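About Plotdale School of Upholstery

Plotdale teaches people to repair and re-cover furniture. We run day and evening classes in Fidton for beginners, and a longer program for people who want to do the work for a living. 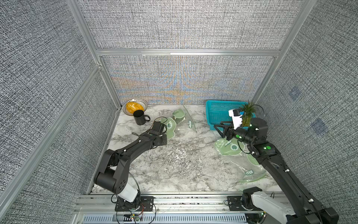 The school was started by Tarık Bozkurt, who had a chair repair shop on the same street and kept getting asked by customers whether he gave lessons. He taught the first group on Tuesday evenings after closing. When the shop next door came up for rent he took it, and the classes moved there.

Beginners start with a drop-in seat from a dining chair. You strip it, check the frame, replace the webbing and padding, and cover it. After that most people bring in a piece of their own. Please send us the measurements first. Sofas and sectionals won't fit through the door.

The Solís Program is our full course. It lasts 2 years and covers hand-tied springs, traditional stuffing, foam work, cutting, machine sewing, pattern matching and pricing a job. Students spend 3 days a week at the bench. In the second year they take on customer work, checked by a teacher before it goes back. New students start in September.

We also sell supplies to current and former students: tacks, twine, burlap, cotton batting, webbing and a small range of cover fabrics. Foam is cut to order and takes a few days. We do not sell leather.

Pustuleo, our student newsletter, comes out twice a year. It lists used tools for sale, job openings and dates for the open house.

Class fees include the use of school tools. Materials are extra, and for the first chair seat they come to $80. If you need to cancel, let us know before the class begins and we will move you to the next one.

The office is open on weekday mornings. Visitors are welcome to come by and watch a class, but please call ahead.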